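Two-armed robots in a shared workshop should be made to do dull jobs first. I have held this view since November, when we began our build at Hawthorne, and 16 evenings of sorting parts have not changed it.

Most members wanted ours to solder or pour tea for visitors. I asked for bracket packing. Anyone who builds frames at the bench ends up with a pile of metal corners, and somebody has to put them away. The job is easy to explain and easy to judge – the part is in the box or it isn't. Our budget for fittings was 700 pounds, and a simple job kept us inside it.

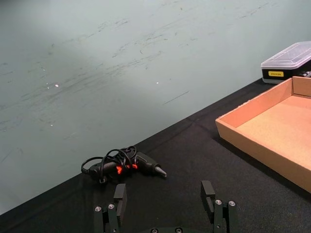
An open cardboard box, and a glue gun left on the cloth beside it.

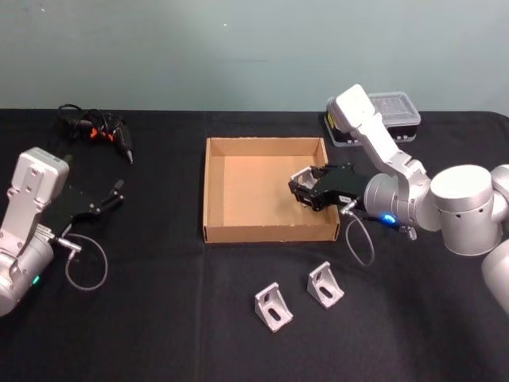 Negin Esfahani thinks I am wrong about this. Packing brackets teaches a group patience and little else, in her view, and people drift away from a build that never does anything they would show a friend. She would have given the arms a harder task in the first week and put up with the failures.

She has a point about people drifting away. We lost three over the winter. But the group at Culport started with the tea, and they are still mopping up. I would sooner have a machine that does one plain thing on a Wednesday night, with the cable loops clear of the work, and add the next job when that one bores us.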